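The Skukska banner was due at five, and at twenty past three I still had a blinking cursor and a picture of a sock.

I should say that I write ads. Small ones, the kind that follow you around the web after you look at a sock once. Our whole shop is called Bakero and it's Nesrin, Wagner and me, plus whatever Tihomir Petkov counts as on Fridays.

"They want it to feel like weather," Nesrin said on the phone.

"What kind of weather?"

"They didn't say. Wagner thinks December."
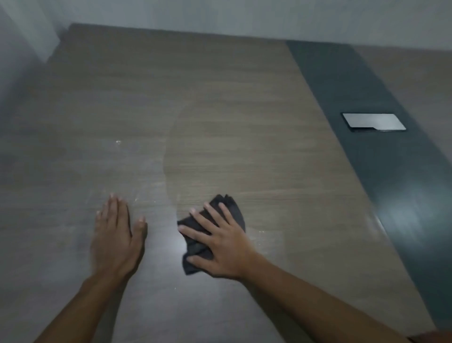 Wagner always thinks December. He once pitched snow for a swimwear client and got it approved, so now there's no arguing with him. I typed "Warm feet, cold hearts" and deleted it. I typed "Sock it to winter" and deleted that so fast I scared myself. Then I put both hands on the desk, the left one flat, fingers pointing at the wall, and stared at all that plain white like it owed me a headline. The wall had nothing either. It was still ahead of me, because it hadn't written "Sock it to winter."

The phone buzzed again. Nesrin.

"They cut the size. You get 15 characters."

"With spaces?"

"With spaces. And Pejman Ghasemi is approving it himself."

Pejman had rejected 332 of my lines since I started — he keeps a spreadsheet, and he'd sent it to me on my birthday. So I did what I do when I'm stuck, and went and folded laundry on the floor.
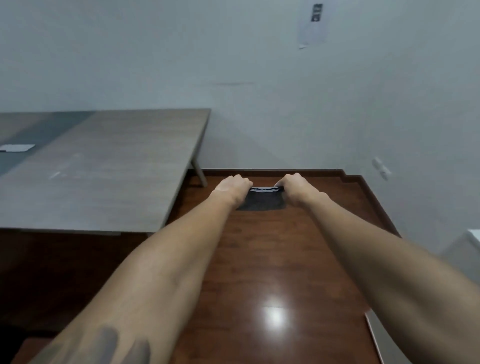
Research, if anyone from billing asks.

Somewhere in the middle of the pile I got it. I ran back, typed "Go on, stay in." and hit send before I could ruin it. Fifteen characters, with the period.

Pejman's answer came at 4:58.

"Fine," he wrote. "Now do it for gloves."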